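4.2 The box on the table

I went into the Dulcombe homes expecting to write about cupboards. That was the plan, anyway, and I had a whole coding sheet ready for shelves and drawers (it ran to 17 headings, and I was rather proud of it). What I kept coming home with instead was notes about tables, and in particular about the open box that so many people keep on one. Of the 137 households that let us in, the ones in Dulcombe were the keenest to talk about theirs, and the ones in Prakville were the most embarrassed, though the boxes themselves were much of a muchness.

People call it all sorts. "The bits box" was the favourite in Dulcombe, and one woman in Prakville called hers "the waiting room", which I have pinched for my own notes ever since. Makhubela's term for this sort of thing is a holding place, and I use it below when I need to be tidy about it.

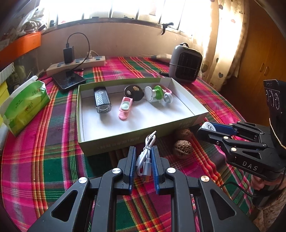 Figure 6. Open box and nearby items on a table, Dulcombe.

A holding place works by being low and open. My interviewees were very firm on this! Put a lid on the thing and it becomes storage, they told me, and once it's storage you have to decide what belongs in it. The shallow cardboard box in Figure 6 has no such worries: a bicycle light shares it with a pink plastic toy shoe and another toy with a grey wheel, and I can't think of a drawer label that would cover all three. I'm just as fond of the two walnuts beside it on the plaid cloth, one of them right up against the cardboard. I coded items like these as "near-box", and by the end I had 196 of them across the whole study, far more than my sheet had room for.

Chargers are a different matter. They came up in nearly every interview, usually with a sigh, and people were split over whether a cable counts as a bit or as part of the table. In Dulcombe they mostly said the second. One man told me he would no more box up his phone lead than his tablecloth, and I've left his answer out of the totals in Section 4.3, where I turn to what happens when visitors are due.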